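Pimedlow Privacy and Public Technology Circle
Minutes of the monthly meeting, held by telephone and video link
28 Apr 2020

In the chair: Myrto Tsoukalas
Taking the minutes: Reinaldo Leite
On the line: Kohei Kikuchi, Polyxeni Kokkinos, Lefteris Nikolaidis and 15 other members
Apologies: received from the Fuvport members, whose connection was down for the evening

1. Welcome

Myrto opened the meeting a little after seven and said how very good it was to hear everyone's voices, even with the echo. She asked people to mute themselves when not speaking and to say their name before they did, for the benefit of those who had dialled in by telephone and had only voices to go on. There was some cheerful confusion while two members worked out that they were both on the same line, and then we got under way.

2. Minutes of the last meeting

Taken as read. Lefteris pointed out that the last minutes had him speaking in favour of number plate readers in the library car park, when he had spoken against them, and at some length. The minute-taker apologised warmly and the correction was made. Moved Polyxeni, seconded Kohei, carried.

3. The council's proposed visitor counting trial

This took up the better part of the evening, as we all expected it would. Kohei had read the whole of the council paper, including the appendices, and the meeting thanked him for it. He explained that the council wants to put 13 sensors along the main street and through the market hall, to be supplied by Dreklow, and that these would pick up the signals that mobile phones give out when they are looking for a wireless network. The stated purpose is to learn how many people come into the centre and how long they stay, so that the traders can be given some sensible numbers.

Kohei was at pains to be fair. He said he could well understand why the traders would like to know, and that the paper does say the phone identifiers will be scrambled before they are stored. His worry is that the same phone would get the same scrambled code each day for the whole of the trial, so a person's comings and goings could be followed even without a name attached. The paper proposes to keep the records for 31 days. It gives no explanation for that period and he couldn't find one in the appendices either.

Polyxeni spoke next and said she had lived in Pimedlow long enough to remember when the council counted shoppers by sitting a student on a folding chair with a clicker, and that the numbers had been perfectly good enough to get the crosswalk built. She wondered whether a simple beam across the doorways would do the same job. Several members agreed with her. Lefteris said that a beam can't tell you how long anybody stays, and that this seems to be the part Dreklow is keenest to sell.

There was a good long discussion about signs. The paper promises "appropriate notice" but doesn't say where the signs would go, how big they would be or what languages they would be in. Lefteris felt that a sign you only see once you have already walked past the sensor isn't much of a notice. Myrto asked that we put this to the council as a friendly question, as she has always found the staff there willing to talk when they are approached kindly, and the paper is still only a draft.

A member on the telephone asked about people who work in the market hall and would be picked up by the sensors every day whether they liked it or not. Kohei said this was an excellent point, that the paper is silent on it, and that he would add it to the letter.

Agreed: that Kohei draft a letter to the council asking (a) that the scrambled codes be changed every day, (b) that the records be kept for no longer than is needed to produce the daily totals, (c) that the wording and placing of signs be published before the trial begins, and (d) that the position of people working in the market hall be addressed. Polyxeni to add a paragraph on doorway counters. Draft to go round by email for comment.

4. Door cameras at the Ye building

Lefteris reported that the owners of the Ye building have replied to our letter, and very civilly too. They confirm that the new entry cameras record faces at the front door but say that no face matching is switched on. They were not able to say whether it could be switched on later without the tenants being told. Lefteris will write back and ask for that in so many words, and ask also how long the recordings are kept. Tenants who would like to be kept up to date should let him know.

5. Public information evening

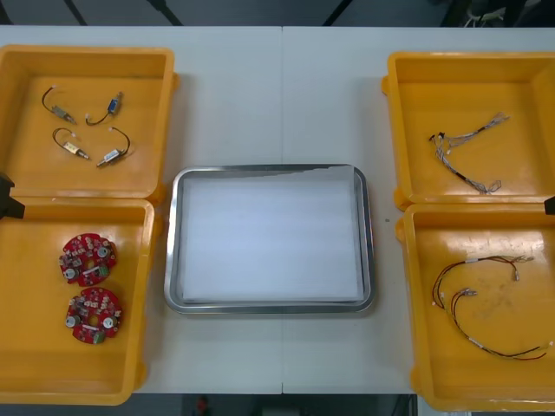 Will members of the public be able to ask their own questions at the October evening?
The last half hour has been set aside for them, and questions can also be sent to Reinaldo beforehand by anyone who would sooner not speak up in front of a crowd.

Myrto has the hall pencilled in, on the understanding that we may all still be meeting from our kitchens by then, in which case it will go ahead by video link. Polyxeni will invite someone from the council to speak first and set out the trial in their own words. It was felt strongly that the evening should be a courteous one and that Dreklow should be offered a place on the program as well. Hire of the hall is $15 an hour and will be met from the tea fund.

6. Other business

Reinaldo asked whether members would prefer the minutes by post or by email while things are as they are. Most were happy with email. Anyone wanting paper copies should ring him, and he will put them in the mail.

Polyxeni thanked everyone who had been telephoning the older members for a chat, and asked that we keep it up.

The meeting closed at ten to nine. Next meeting by telephone and video link, same time next month. Kohei to circulate the dial-in number, and Lefteris to bring the reply from the Ye building if it has come.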